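### 4.3 Changes in the work of the bar staff

The study at Talodell covered 48 shifts and 1,208 drink orders. Before the Triser system was introduced, one person prepared the garnish, filled the glass and talked with the guest, often all in the same minute. After the introduction these duties were divided. We interviewed nine employees, and most of them said first that the order of their tasks had changed, and only later that the amount had changed.

The opening hour became longer. Staff now had to put every item in its agreed place on the table before service, and Murray Pearce, the shift leader, described this as "setting the table for a colleague who does not look around." Two employees liked the quiet of this hour. Others missed the contact with guests. Training at the Orozco site did not prepare them well for this part of the job, as it dealt mainly with the control menus and stopping procedures. 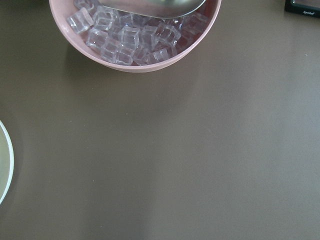
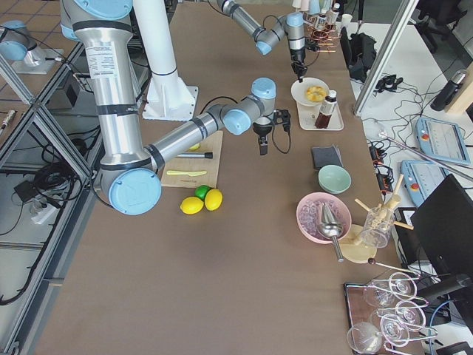 **Figure 6.** Work table with the pink bowl of ice cubes. The second view also shows the two arms, the plate and the fruit.

Responsibility for small mistakes was a more difficult question. In the old routine a bartender corrected a mistake without speaking of it, and it left no trace. In the new routine the mistake was written in the shift log, and employees felt that the log was about them even when the cause was technical. The layout of the table played a role in this. Lemons, a lime, a knife and a cutting board share one half of it with the reach of the larger arm, while the ice, the jigger and the glasses are on the other half. Staff told us that they became careful about who had last touched which side. At Drendirari, where we made shorter visits in June, the log was kept without names, and the employees there spoke about mistakes more openly.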